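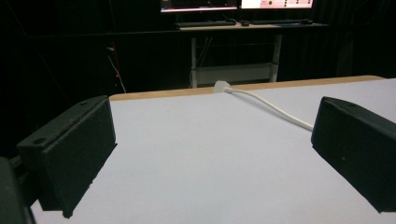
Questions about the Plidham Readings

We receive many of the same questions by email and at the door, so I have collected the answers on one page. If your question is missing, please write to us through the contact form.

What are the Plidham Readings?

It is a season of evenings with writers, held in the old grain hall in Ledlow. Each evening has one author, who reads for half an hour and then talks with our host, Amber Clegg. After this the public can ask questions. There are six evenings in the season, and the first one is in October.

Who is coming next?

The next guest is Nafula Mfinanga, on Sun 23 November. She will read from her novel The Salt Ledger and from some new pages which are not yet published. After her comes the poet Nkrumah Ackah, together with his translator, Telma Escobar. They will read each poem in two languages, first his and then hers.

At what time should I arrive?

Doors open at 6.30 pm and the reading starts at 7.15 pm. The seats are not numbered, so people who want to sit in the front rows usually come when the doors open. We finish before 9 pm, except when the signing queue is long.

Can I come in if I am late?

Yes, but you will have to wait in the foyer until the author makes a pause. There is a loudspeaker in the foyer and you can hear the reading from there quite well.

How can I buy a ticket?

You can buy online from this site, or with cash or card at Phromma, the café opposite the hall, during its opening hours. The hall has 200 seats. We keep 40 of them for sale at the door, also when the online tickets are sold out. For these the queue begins outside, on the side of the car park.

Do you have cheaper tickets?

Students, people without work and everybody under 26 pay half price. Please bring something which shows it. A person who comes as a carer does not pay, but we need to know beforehand so that we can keep the seat next to you.

I have a season ticket but I cannot come to one evening. May I give it to a friend?

Of course. The ticket has your name on it, but we do not check names. You only need to give your friend the paper or forward the email with the code.

Can I get my money back?

If we cancel an evening, you get the full price back to the same card, normally within one week. If you change your plans, we can refund you until two days before. After that we cannot give the money back, but you may pass the ticket to another person. When an author is ill we first try to find a new date, and your ticket stays valid for it. You can still choose the refund if the new date does not suit you.

Is the hall accessible for wheelchairs?

The main entrance has three steps. The side entrance, on Mill Passage, is flat and has a bell at a low height. There are four wheelchair places in row C and two at the back. The toilet for disabled visitors is on the ground floor, behind the cloakroom. We have a hearing loop, and it works best in the left half of the hall – please ask the person at the door to show you.

Will there be sign language?

At two evenings of this season, the second and the fifth. If you need it at another evening, write to Greer Cowie at least three weeks before and she will try to find an interpreter.

May I bring my children?

The readings are made for adults and the authors do not change their texts. Young people from 14 years are welcome if they like to come. Younger children can come too, but please take a seat close to the aisle.

Can I buy the books and have them signed?

Yes. Meso, the bookshop from Station Road, has a table in the foyer before and after the reading. You may also bring your own copies from home. We ask for no more than three books per person, and if you want a name written in the book, put it on a slip of paper first. Some authors do not sign – in this case we write it on the page of the evening.

Do you record the evenings?

We record the sound, if the author agrees. The conversation is put on our site some weeks later, but usually without the reading itself, as the publishers often do not allow it. Questions from the public are recorded too. If you do not want your voice to be in it, tell us after the event and we will cut it out.

May I take photographs?

Before and after, yes. During the reading please keep the phone in your bag.

How can a reading group take part?

Groups of eight people or more can borrow copies of the book two months before the evening. Last season we lent out nearly all our sets, so it is good to ask early. Your group can also send one question in advance, and Amber Clegg chooses some of them for the conversation.

I am a writer. Can I read at Plidham?

The main season is planned one year ahead and by invitation only. But before each evening there is a short opening place for a writer from the region. For this please send up to 1,000 words of prose, or three poems, in one file. We answer everybody, although it can take until the end of the season. The opening reader receives a fee and two free tickets.

Where can I park?

The car park behind the hall is free after 6 pm. It fills quickly on reading evenings, and then it is better to try the one near the station, from where you walk seven minutes. Bicycles can be locked along the railing in Mill Passage, but please leave the side entrance free.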